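Collecting with hand-held grippers: frequently asked questions

Last updated February 7, 2024

Welcome to the Clornasside collection pages! If you've signed up for a block of sessions, or you're just wondering what goes on at those tables all day, this should cover most of it. For sign-in trouble, see the Accounts page.

What are you collecting?

Short examples of everyday table work: picking up a bottle, moving a bowl, passing a cup from one side to the other. A person does each task with a hand-held gripper that has a camera on it, and the recording becomes one example for the learning system to study. We call one recording an episode. Most are under a minute long, and it's surprising how much is packed into one.

What is Brundodance?

Brundodance is the name of the current collection. The goal is 1,000 usable episodes, and we have 514 so far, so we're past the halfway mark and very happy about it! The collection before it, Hattori, closed at 247. Everything we learned there about lighting and task cards went straight into this one.

Do I need any robotics experience?

None at all. If you can pick up a bowl with kitchen tongs, you'll do great. Your first session starts with practice episodes that don't go into the set, so go ahead and drop things. Everybody's first few grasps are wobbly, and then something clicks and it gets really fun.

Why is there a marker board at the start?

The board carries a pattern of black squares that software can find very reliably. We show it to the gripper camera before a run of episodes, and Nudix, our processing program, uses it to line everything up. Hold it by the edges, keep your fingers off the pattern, and tilt it slowly through a few angles. A board that's waved around fast comes out smeared and Nudix will reject it.

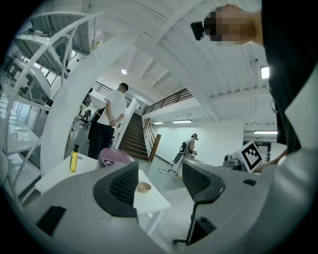

Once the board check passes, leave the gripper settings alone until the end of the run. If you bump the camera or have to put the gripper down hard, do the check again. It's quick, and it can save a whole afternoon of episodes.

Does the room have to be empty?

No, and we'd hate it if it were! People walk through, daylight changes, furniture gets moved. A system that has only seen bare walls gets confused in a real building. What we do ask is that nobody reaches across your table in the middle of an episode.

What if I make a mistake?

Keep going if you can. A missed grasp followed by a good one is a lovely example, and we label those "recovered." Stop and mark the episode "discard" only if an object falls on the floor or you picked up the wrong item for the card.

How many episodes should I do in a session?

There's no minimum. Some people like to go for 100 in a day, with plenty of breaks, and others do a dozen careful ones. Your wrist will tell you when it's time to rest.

Are people's faces kept in the recordings?

Faces are blurred before anything is added to the set. Please also put away badges, mail and phone screens before you start.

Can I see what the system learned?

Yes, please come! We run playback hours during February, where you can watch your own episodes next to the system's attempts at the same task. Sign up on the Sessions page, and bring a task idea for the next batch of cards.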